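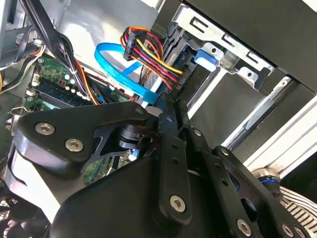
Inside one of the desktop cases: the blue SATA data cable, the power wires and the drive cage.

Progress report: Dodeta desktop refurbishment
Filed under: Grants & Reporting / Reuse
2 min read

Prepared by Orvokki Honkanen for the Jakab fund

This report covers the period to the end of June. The grant pays for parts, bench time and delivery for desktop computers donated by local offices and refurbished at our Bristitz workshop.

Work completed

We have finished 25 desktops in this period. Each had its old drive wiped or pulled, a tested drive fitted, memory checked and the inside cleaned. Tamás Dobos led the bench work and wrote up a short procedure for drive swaps, which we now keep at both benches. It covers the order for disconnecting the SATA data and power cables, and how to route them back so they stay clear of the processor fan.

Most of the machines went to the adult learning center. Paora Tapsell handled delivery and set them up on site. Two came back with startup faults. One was a loose data cable, reseated the same afternoon. The other had a failing power supply and has been replaced.

Delays

The second batch of donated cases arrived later than planned, and many came without drive screws or side panel screws. We bought a mixed box of screws and have asked donors to leave the hardware in place. A number of the older cases also have drive cages with sharp sheet-metal edges — Eglė Paju has added cut-resistant gloves to the bench kit.

Spending

We have spent about $600 on replacement drives, SATA cables and power supplies. This is under the amount set aside for parts, mainly due to a donation of used memory. We would like to move the difference to delivery costs and will send that request separately.

Next period

— Complete another 20 desktops, starting with the cases already stripped and cleaned.
— Move our stock list into Skurodel so parts can be matched to machines before they reach the bench.
— Run an evening session on drive replacement, taught by Czesław Zalewska.

We still need a decision on storage space before the next collection.

Contact the Dodeta project office | © Dodeta | Back to top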